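The Bells at Stomden

I joined the side in November, which is a daft time to take up morris dancing, but the hall had heating and my apartment didn't. By April I had bells, a stick and 2 left feet, and they told me I was ready for Stomden.

Stomden has one street, one pub and 74 steps up to the green. We danced at the bottom, then somebody decided the green was nicer. I went up last, jingling like a dropped cash register, and by the top I'd lost a bell pad – the left one, the good one.

"Dance on the right leg, then," said our foreman.

So I did. We started with Semeniuk, the stick dance the side swears is ancient and which I'm fairly sure came off a bus timetable. I hit my partner's stick, then my partner's hat, then a gentleman's sandwich. The crowd loved it! An old woman put 50 cents in my hand and told me to keep trying.

Afterward I went back down those steps on my own, looking under every one. There it was at the very bottom, strapped around the neck of the pub dog, who was trotting in time to our accordion and getting a bigger crowd than we'd had all day.

I let him keep it until the tune ended. He had the stepping better than me.
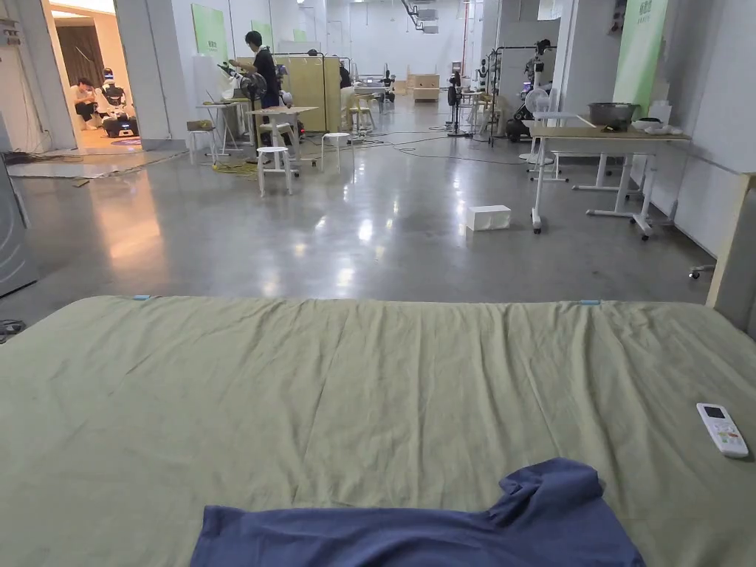

Next story: The Jadton Hobby Horse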